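Subject: Re: [skirkau-parents] swimmer's ear, again
Reading time: 1 min

Signe Bisgaard wrote:
> Third earache since July. Is it the pool, or is it my child?

Bit of both, I'm afraid. Water sits in the ear canal, the skin goes soft, and germs move in rent-free. If it hurts when you tug the outer ear, that points to the canal. Our doctor banned cotton swabs, which my son took better than I did.

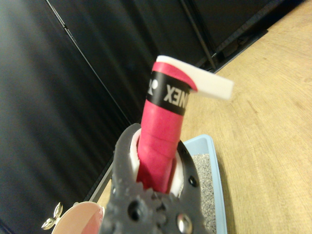
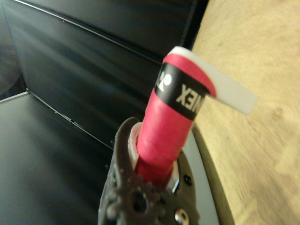
How long should they stay out of the water?

Ours was told seven to ten days, and to finish the drops even after the pain went. Call the doctor sooner for a fever or swelling behind the ear.

I have now spent more than 80 dollars on earplugs, all of them at the bottom of the pool.

Tímea Vida

Recent topics
- Head lice, Monday group
- Nosebleeds at night
- Lost goggles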